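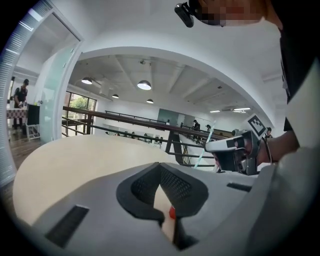
Trastside Forums > Home Network and Storage > NAS and Streaming

Thread: Zendport box drops SMB share after long idle

gromivlow_user
Posted 13th October
Setup: Zendport two-bay NAS, wired to the router, serving video to a media player in the living room. If nothing touches the share overnight, the player reports "source not available" in the morning. The NAS web page loads fine and the share opens from my laptop. Rebooting the player fixes it. Firmware on both is current as of August. Disk spin-down is set to 17 minutes. Has anyone found a setting that works?

parity_bit
Spin-down. The player gives up before the disks are ready. Turn it off and test for two nights.

gromivlow_user
Already tried, should have said so. Same result with spin-down disabled.

mtu9000
Then it isn't the disks. Look at the SMB idle timeout on the NAS. Mine was 600 seconds from the day I set it up. The server closes the session, the player keeps a stale handle and never reconnects. Your laptop reconnects by itself, so you don't see it there.

parity_bit
A timeout that short would show up every evening, not only after a night. He would hit it each time he paused to make dinner. I don't buy it.

mtu9000
Depends on whether the player polls the share while its screen is on. Many do. Once it goes to standby the polling stops.

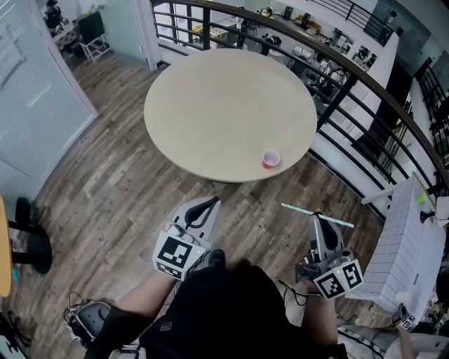 Round table with the small red-and-white cup near the edge.

kettlebox
I have the same NAS with a Kinnunen player. Moved from SMB to NFS and the problem went away. Steps, from memory:
Enable NFS under Services.
Add the player's IP to the export list, read only.
Delete the old SMB source on the player before adding the new one.
The library rescan took a while – more than 500 titles here – but it only has to run once.

parity_bit
NFS hides the fault, it doesn't fix it. Also, if the player gets its address from DHCP, that export will break when the lease changes. Reserve the address first.

kettlebox
Fair point about the reservation. I have one and forgot to list it. As for hiding the fault, I want to watch films.

gromivlow_user
Checked the timeout. It was 600 here too. Set it to 0 (never) and left the player in standby overnight. Share was there this morning, no reboot.

mtu9000
Check the log for session resets anyway. One night is a small sample.

gromivlow_user
Log has a single entry, code 415, at the time I changed the setting. Nothing after that. The manual doesn't list the code.

parity_bit
Probably the service restarting. I would still like to see a week of this with spin-down turned back on before calling it solved.

gromivlow_user
Spin-down is back on at 17 as of tonight. If it drops again I will try NFS with a reserved address and post the log.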